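Craft Table > Paper > Photo pages
Search this site Go
2 min read

Lavender paper, a mint case and a lot of folding

I bought a pack of 275 sheets from Karaca back in October, all in the same lavender-purple, and I have been working my way through it ever since! I love this color. It goes gray in the shadows and nearly blue in the light, so even one plain fold looks like two kinds of paper.

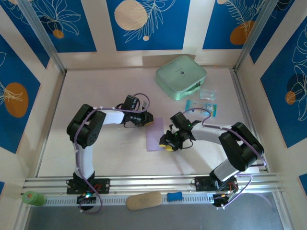
I'm making sleeves for the Brendcombe winter swap (tall ones, big enough for a letter and a few seed packets), and they all start with one long fold. My first batch came out crooked. I was rushing, I was hungry, and I creased everything before I'd lined up the corners.

So now I go slower and leave the crease for last.

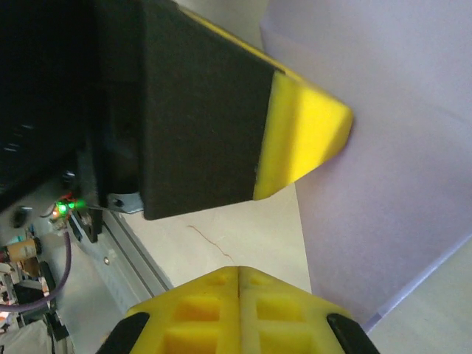 Yellow tip, pale lavender. Pretty good together!

The pattern is an old one from the Dradar booklet, page 361 if you have the fat edition. It wants a diagonal flap, and that's the part I like best – you bring the layer over, let it curl a little, and then decide where the point should go.
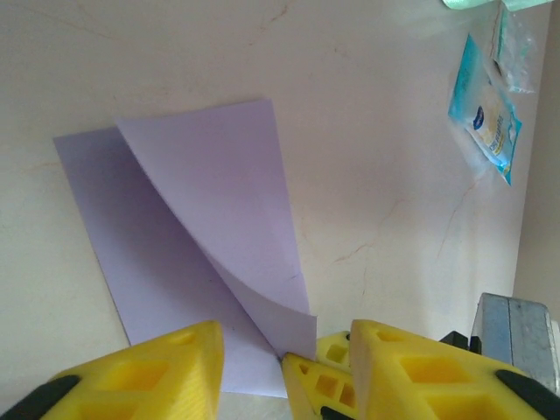
If you only have thin paper, try two sheets at once. It gets bulky at the point, but it holds its shape in the mail. Mine went all the way to Sondon last year and got there flat.

I still need a good ribbon for these, maybe something blue.

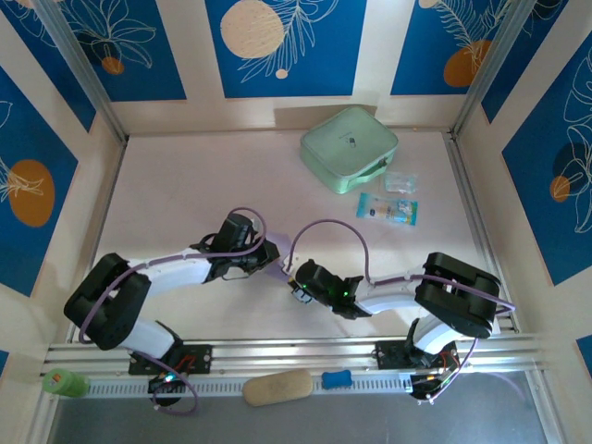 Blue panels, cream walls and plenty of purple cable.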